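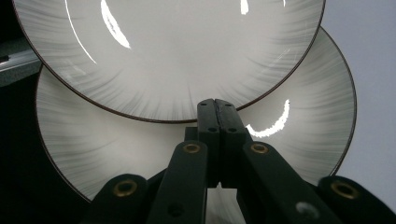

Fig 1. Left gripper view, jaws at the brown rim of the front plate

Ticket: plate task, glare on glaze / bad grip labels
Raised by: Liv Haugen
Assigned: Nelu Vlad
Opened: October 6, 2023
Status: open

Problem: the auto labeller marks "grip closed on object" far too early on the Kalley plates. Also loses the rim when a highlight runs near it. Bowls from the last batch were fine, same script, same settings.

Tried so far
- restarted labeller, no change
- dropped exposure one step on both gripper cameras. Bit better, dark rim harder to find against the curtain though
- Tormod re-ran the Clikel calibration, passed both sides
- swapped left and right cameras over. Fault stays with the plates, not the camera 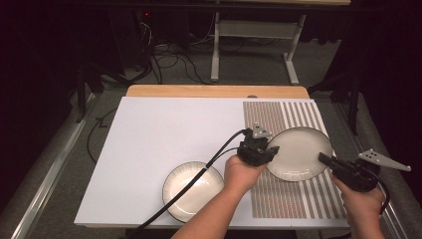 Fig 2. Head view, both grippers at the plate on the striped mat

Nelu: looked at the head view. Cable from the left gripper lies right across the second plate. Labeller takes it as part of the rim in a lot of clips. Please route cables off the near edge before each take, tape if you have to. Also can whoever is demonstrating keep the second plate further from the near edge, it gets lost under the arm.

Liv: ok will do. Do we bin the old ones? We have around 400 takes and Sverre wants them at Grullstead in December.

Nelu: dont bin anything yet. Re-label first. If the rim is found in the head view keep the take, otherwise move to the hold folder.

Tormod: re-labelled 4 takes by hand as a check. 3 match the new script, one still early by half a second. Jaws were shut before they got to the rim, so the "closed" signal is true but its not a grip. Needs a contact check as well. 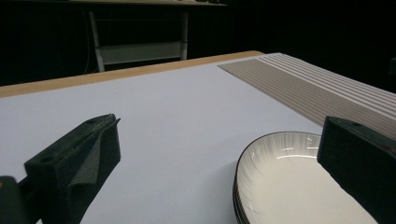 Fig 3. Gripper view, fingers open, stacked dishes at lower right

Nelu: fingers-open views look usable for the start pose, table edge is clear and so is the mat. Right finger covers part of the stack, so start a touch wider on that side pls.

To do
- contact check in labeller (Nelu)
- cable routing added to the setup sheet (Liv)
- ask Birger if the overhead lights can be dimmed seperately
- re-run full batch after that, leave ticket open till then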